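I got to Zofia Brzozowska's kitchen at nine in the morning and she already had soup on. "You're early," she said, and I wasn't, but I took the chair by the window and she cleared a stack of seed catalogs off it for me.

Zofia looks after other people's houseplants. That's the whole business. She started it in Skilasdale 14 years ago after she left the front desk at a dental office, and she now has 40 regular clients, mostly offices and a few retired couples who spend December somewhere warmer. I found her through my neighbor Anjana Sivakumar, whose fern she brought back from what I would have called death.

"It was thirsty," Zofia told me. "People say, oh, I have a black thumb. You have a calendar problem! You water on Monday because it's Monday. The plant doesn't know it's Monday."

So how do you know when? She stuck her finger into the air up to the second knuckle and looked at me like I was slow.

I asked what she tells people who want something green but travel a lot, or work in a room with bad light (me, both). She didn't even let me finish. Snake plant. "Small pot, don't fuss, forget about it for 20 days. I've got a client who forgot one behind a door all winter. Dusty, sure. I wiped it with a wet cloth and it looked brand new."

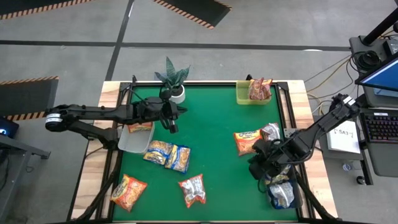 A small white pot and upright, patterned leaves: an easy plant to share a work table with.

She's less kind about orchids. "Beautiful, and they sulk," she said, ladling out soup I hadn't asked for and was very glad to get. Her own apartment has hardly any plants, which surprised me. There's a jade on top of the fridge and a basil that she was pulling leaves off the whole time we talked. "You think a baker goes home and eats cake?"

Her worst job was a hotel lobby out in Nimetmont, about 100 pots, and the manager kept moving them for parties. She'd come back the next week and find palms in the coatroom. She quit by phone from the parking lot, and then went back in to water everything one last time. "They didn't do anything wrong, the palms."

I wanted to know if she'd ever retire. She laughed and said her knees had already put in for it. Then she handed me a cutting in a jam jar, told me not to name it, and walked me down to my car. It's on my desk now. I've checked it twice today, and she'd yell at me for that.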